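Small picking cell, first real budget: what am I missing?

benchpick_ray
Posted 7/9/24
We finally got money for our own bin picking setup!! 3,000 to spend on everything except the arm, and I've been making lists all weekend. So far it's a gripper from Ogura for 1,269 and a camera kit from Clumano for 940. That leaves me a decent chunk for the table, cables, bins and so on. Would you go for the nicer gripper or put more into the camera?

tallgirl_welds
Ooh, congrats! Gripper, every time. A good set of fingers forgives a so-so camera.

mossback
Disagree. I've had great fingers reaching for the wrong spot all day long. Get the better camera and buy spare fingertips.

Renu Chaturvedi
I'd hold some back for the boring stuff before either one. Clamps! We paid 91 for ours through Grokport and I love them more than the arm. Bins that slide around will drive you nuts, and you want them back in the same place every morning.

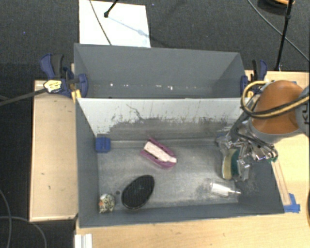 Also plan on replacing bins, they get scraped up, and get a mixed pile of things to pick: a sponge, a block, something with a pointy tip. Cheap and so much fun to shop for.

mossback
OK, clamps I'll give you. Still say camera first.

benchpick_ray
Clamps are on the list! Did you bolt anything down, Renu, or only clamp?

tallgirl_welds
Check Cavbridge for used tables too, they had a few in July. And I'm still on team gripper :)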